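Chapter 4
Clay Bodies and Glaze: What a Cup Is Made Of
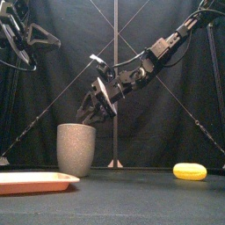

Figure 4.1 A speckled gray cup with a thin rim and no visible handle.

Pick up any cup in your kitchen and turn it over. If there is an unglazed ring on the bottom, you are looking at the clay itself. The rest of the cup is usually hidden under glaze, a thin layer of glass melted onto the surface in the kiln. This chapter is about those two materials and how they behave when they are heated together.

In Chapter 3 you learned to wedge clay, center it on the wheel, and pull a wall of even thickness. The clay was treated there as one material. Potters use many clays, and they are seldom used alone. The mixture a potter works with is called a clay body. It may contain two or three clays, along with feldspar, silica, and sometimes sand or ground fired clay, known as grog. Each ingredient changes how the body feels in the hands, how much it shrinks, and the temperature at which it matures.

Three groups of clay bodies

Earthenware matures at a low temperature. It stays porous after firing, so a cup made from it needs a sound glaze if it is going to hold liquid. Many earthenware bodies are red or brown from the iron in them.

Stoneware matures at a higher temperature and becomes dense and hard. Most of the work in this book is stoneware. Its color runs from pale gray through tan to dark brown.

Porcelain is made mainly from kaolin, feldspar, and silica. It is white, and where the wall is thin enough, light passes through it. It is harder to throw than stoneware and more likely to warp, and beginners should leave it until they can throw a straight cylinder without trouble.

Where speckles come from

Speckled surfaces are common enough that students ask about them in the first week. There are several ways to get them. Some clay bodies contain grains of iron or manganese minerals. In the kiln these grains melt and bleed up through a light glaze, leaving dark spots. The potter can also add the grains to the glaze, or flick a dark stain over the surface with a stiff brush before firing. The results can look much alike, and it is often impossible to say from the outside of a pot which method was used.

Grain size matters. Coarse grains give large, scattered spots. Fine grains give a close, even speckle. Pass the material through a 30 mesh screen and you will keep most of the larger grains. Pass it through an 84 mesh screen and only the fine ones remain.

The Pulent workshop

Jairo Ñahui ran a small pottery at Pulent for many years and kept a record of every glaze test he fired. His notebooks list more than 600 tiles. Each tile has a number scratched in the back, and each entry gives the clay body, the glaze recipe, the position in the kiln, and a short remark. The remarks are blunt. "Too shiny." "Good on Steinbach clay, ran badly on the other." "Do not repeat." He copied some of the recipes from potters at Gistorcombe and changed them a little at a time, one ingredient per test.

His method is the one used in this chapter. You will make a set of test tiles, change one thing in each, and write down what you did before the tiles go into the kiln. A result without a written recipe is of very little use to you later.

Before you begin

You will need the following for the exercises in Sections 4.1 to 4.3:

A light stoneware body and a red earthenware body
A base glaze for each
A small scale that reads in grams
A screen, a stiff brush, and a needle tool
A notebook kept only for glaze tests

Wear a mask rated for fine dust whenever you weigh dry materials. Silica dust damages the lungs, and the damage is permanent. Clean the bench with a wet sponge and never sweep it dry.

Key terms: clay body, grog, maturing temperature, porosity, kaolin, mesh, test tile

4.1 Shrinkage

All clay shrinks, first as it dries and again as it is fired. To measure the shrinkage of a body, roll out a flat bar and scratch a line of known length into it while it is soft. Measure the line again when the bar is dry, and once more after firing. Write all three lengths in your notebook beside the name of the clay.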